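In praise of the slow, soft gripper

I have been trying to write this since February, and every time I sat down to it somebody put another gripper on my bench and I had to start again. So let me say my piece now, before the next parcel comes. I think we choose our grippers badly, and I include myself in that, having chosen more of them badly than most people get the chance to.

Our little workshop does garment handling, which means getting an arm to take a piece of clothing off a pile and put it somewhere more useful. For years I was a parallel-jaw man. Two flat fingers, one motor, a force setting you could explain to your mother. When Lærke Egilsson first brought in the Fevis, with its soft fingers and its rather sleepy way of closing, I am afraid I was rude about it. It takes the better part of a breath to shut. The Clondex hard jaw we had been using is closed before you have noticed it move, and on a spec sheet that sort of thing looks wonderful.

We ran them side by side all the same, because Lærke is patient and I am fair when pressed. There were 2,661 picks in the end, shared between the two, on the same arm and the same Laxdal controller, and with the same heap of old clothes that had been through everybody's wardrobe first. The Clondex won on speed, as it was always going to. It also came up with two garments when we wanted one so often that Arash Ebrahimi, who was feeding the table, took to calling them twins and asking after their health. The Fevis was slower on every single pick and finished the day's list sooner, for the plain reason that we hardly ever had to go and rescue it.

I don't want to make too much of one trial in one room with one set of jumpers. Hrefna Frandsen, who has forgotten more about end effectors than I have learnt, tells me I would feel differently if I were handling cartons, and I am sure she is right. But most of us who handle cloth are buying grippers as though we handled cartons, and that is my complaint.

And then there is the matter of what the arm can see while all this is going on, which I have left rather late considering how much of the winter it ate. I used to think of the wrist camera as a thing you bolted on afterwards, wherever there were two spare screw holes. Dark knitwear cured me of that. When the hand comes right down to the work, black cloth fills nearly everything, the pale surface behind it goes off to white, and all you have to tell one fold from the next is a bit of faint grey along the ridges. 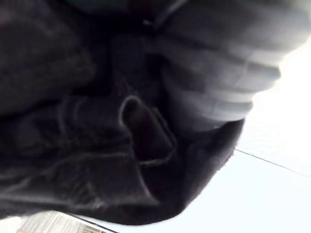
Why I would spend the money on the camera first

Look at the middle of that, where the fold hangs down like a tongue. It may be the edge of a hood, or a pocket, or a collar, and I have stared at it over more than one cup of tea without making up my mind. If I can't decide, I don't see why we should expect the software to. Yet the usual answer, when an arm fumbles on something like this, is to order stronger fingers.

Conall Geraghty and I have had this argument so many times that we could each do the other's part. He says a good enough gripper forgives a poor view. I say a good enough view would let him stop shopping for grippers. We had 700 in the kitty for improvements this spring (it was meant to be 2,000, but the compressor had other ideas) and I would have put all of it into a closer-focusing lens and a softly shaded lamp. Conall wanted the Pimero fingertips, with the little ridges. We split it, which pleased neither of us, and the fingertips have been perfectly pleasant.

What I would ask of anybody about to compare grippers is a small thing. Keep the wrist pictures from the trial, the murky ones especially, and sit down with them before you look at the timings. Aksel Overgaard does it with a pencil, marking where he would pinch if it were his own hand going in, and then he checks where the arm went. It is slow work and it makes your eyes ache, and I have learnt more from an afternoon of it than from any brochure. Lærke has a new set of fingers arriving next week, softer still, and I have promised to be polite.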